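Hand Tools on the Sorting Bench: Vedoddale Site Gallery

E-mail this page | Print | 13 shares

Stimora began moving its returns desk at Vedoddale to assisted handling in July. The change affects two shifts and one job title.
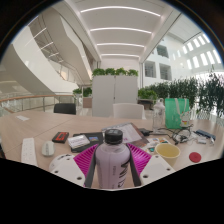 Before the change, a returns clerk picked up each article, read the label, and set it down in one of three lanes. The lanes remain. What the clerk now does for part of the shift is teach: the same pick is made with a hand-held gripper, and the recordings go to Lehner, the firm that builds the automatic cell. A clerk records for 40 minutes and then returns to regular sorting for 45. The split was set after complaints of sore wrists during the first week.

Mojtaba Shahbazi, shift lead, wrote the work instruction. It covers grip height, approach speed, and when to discard a take. Bottles are held upright and released only after the base is in contact with the surface. Mixed clutter stays on the table during recording -- cables, cups, paper -- and is not tidied between takes.

Pay grade was the main point in talks with staff. Recording is now listed as a skilled task and carries the same rate as forklift work. Clerks may decline it without a change in hours.

Damian Plattner of Lehner reviews the takes on Thursday mornings. The cell goes to live sorting when it places 95 of 100 test articles in the correct lane. Articles it rejects will go back to a clerk, so the desk stays staffed on both shifts. The sister site in Pliven keeps manual sorting for now and will receive the work instruction in translation.

Open items: a lighter handle for the gripper, and a second charging point at the bench.

Print | E-mail this page | 2 comments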